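4.2 Where the boxes end up

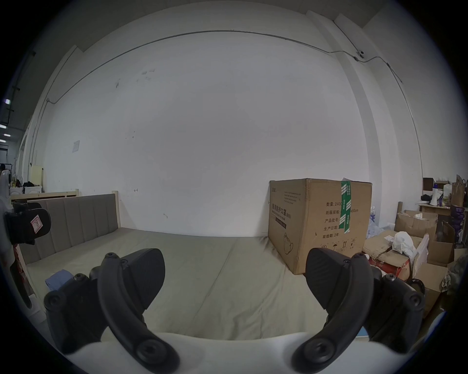 Figure 3. A mattress in use as a surface for storage: carton marked for N95 medical protective masks, with a folded light-blue cloth on the same bed.

I started this part of the study convinced that spare beds were for guests. That was my own upbringing talking, I think, and I had to drop the idea pretty quickly once I began sorting the pictures. We coded 2,076 photographs of bedrooms for the Gunovora survey, and in a good share of them the mattress is doing the job of a table, a shelf or a loading dock (my co-author Martti Pelkonen's term, and I've never managed to talk him out of it).

Figure 3 is one I keep coming back to. The bed has a padded headboard in taupe fabric, set in a light wood frame, and on the bare-looking mattress sits a big brown carton, pushed up against the wall. It's the kind of carton you'd expect in a stockroom! The printing on it is in Chinese and gives a quantity, a carton size and a validity of 2 years, and a strip of green-and-white tape runs down the front. We coded the carton as "bulk, labeled" and the cloth as "textile, folded," and then argued for most of a Thursday over whether the two belonged to one storage event or two. I lost, so they're coded separately.

What interests me about cartons like this is the height. A mattress puts a heavy box at a level where you can open it without kneeling, and in our interviews that came up far more than lack of floor space did. One woman told me she'd owned a perfectly good Lundgren shelf for years and still put every delivery on the bed first — "it's where my hands go," she said. Aslak Nygård, who ran the second set of interviews, heard much the same from 19 households, though he reads it as habit and I read it as backs and knees. We haven't settled that.

There's a wrinkle with the labels, too. Our coding sheet (adapted from the Jonik home inventory form) has a box for printed dates, and I'd hoped to use those to work out how long things stay put. It doesn't really work. A validity period tells you how long the maker stands by the contents and says nothing on when a carton reached the bed, so I left label dates out of the duration estimates in section 4.3 and relied on the diaries.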